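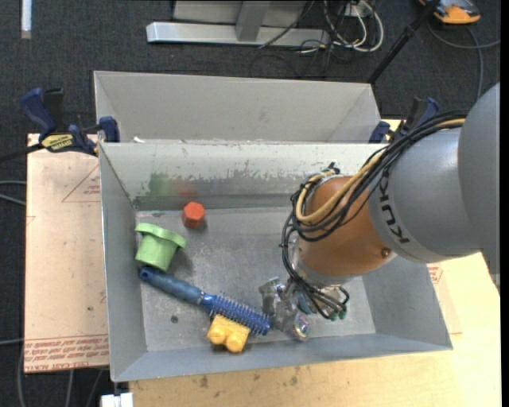
Laboratorio de manipulación robótica
Práctica 4: comparación de herramientas de agarre en cajón
Apuntes de apoyo. Versión del 2025-08-28

Quien haya cursado la asignatura de cinemática llega a esta práctica convencido de que lo difícil es llevar el brazo hasta el objeto. Enhorabuena: el brazo KUKA llega. Llega siempre, con una puntualidad que ya quisiéramos para las entregas. Lo que queda por resolver son los últimos dos centímetros, y a ellos dedicamos las cuatro horas.

1. Qué se compara

Dos herramientas sobre el mismo brazo: la pinza Zornau, de dedos paralelos, y la ventosa Osgate. El controlador es Gourlay en ambos casos y no se toca. Repito lo del controlador porque en marzo un grupo «mejoró» las ganancias entre la primera herramienta y la segunda, y entregó una comparación muy bonita entre dos cosas que no se podían comparar.

2. Los objetos

El juego de objetos está elegido para molestar:

Cepillo redondo de pelo, azul. Largo, con mango liso y cabeza de púas. A la ventosa le gusta el mango, a ratos. En la cabeza no hay superficie que sellar.

Pieza verde claro en forma de vaso, con reborde ancho. Si cae inclinada, la nube de puntos propone agarres por el reborde que sobre el papel son excelentes.

Bloque hexagonal rojo anaranjado. Cara superior plana. Es el objeto amable; no saquen conclusiones generales de él.

Bloque amarillo de construcción, con tetones redondos. Fácil por un lado, desagradecido por el otro. Anoten siempre hacia dónde miran los tetones.

El cepillo se coloca en diagonal al menos en la mitad de las disposiciones. Cuando las púas tocan el bloque amarillo, el segmentador Mustdale tiende a fundir los dos en un solo objeto, de forma heroica y color discutible. Ese fallo se apunta como fallo de percepción y no se le carga a la herramienta, que bastante tiene con lo suyo.

3. Los cajones

Son de chapa gris y tienen el fondo rayado. No pidan unos nuevos: los rayones forman parte del problema. La pared trasera devuelve reflejos de color, sobre todo del verde y del rojo, y el detector a veces los toma por objetos. Un intento de agarre sobre un reflejo cuenta como intento fallido, aunque dé pena escribirlo.

Antes de empezar, comprueben que las mordazas de los lados siguen apretadas. Un cajón que se desplaza tres milímetros invalida la calibración y nadie se entera hasta la hora de hacer las gráficas.

4. Procedimiento

Cada grupo hace 200 intentos por herramienta. Sí, 200. Con veinte sale lo que uno quiera.

a) Vaciar los objetos en el cajón desde la bandeja. No se colocan a mano, salvo el cepillo cuando toque.
b) Capturar la imagen con el brazo retirado.
c) Ejecutar el agarre propuesto y subir hasta la altura de control.
d) Esperar tres segundos. Si el objeto sigue arriba, es un éxito. Si cae en el segundo cuatro, también es un éxito, por injusto que parezca.
e) Anotar objeto, herramienta, resultado y causa del fallo.

En la bajada final, miren el mazo de cables y la manguera. Tienen que acompañar el giro de la articulación sin tensarse. Si algo tira, parada de emergencia primero y deliberación después.

5. Resultados de otros años

Asif Mengal conserva la tabla acumulada del curso anterior, con 1.215 intentos válidos de unos 2.000 registrados. La diferencia son hojas sin causa de fallo, capturas con el brazo delante y una tarde entera con la cámara desenfocada. La columna «causa» contiene la palabra «raro» con una frecuencia preocupante. Este año «raro» no se admite.

6. Entrega

Memoria de cuatro páginas como máximo. Tasa de éxito por objeto y por herramienta, con intervalo de confianza. Una tasa global también, pero sin titulares: depende de cuántas veces les tocó el hexágono.

Discutan al menos un fallo con detalle: qué agarre propuso el sistema, dónde hizo contacto la herramienta y en qué momento se perdió la pieza.

Las dudas sobre calibración, a Naveed Ansari, en horario de tutoría. Traigan el fichero de registro; «ayer funcionaba» no es un formato que sepamos abrir.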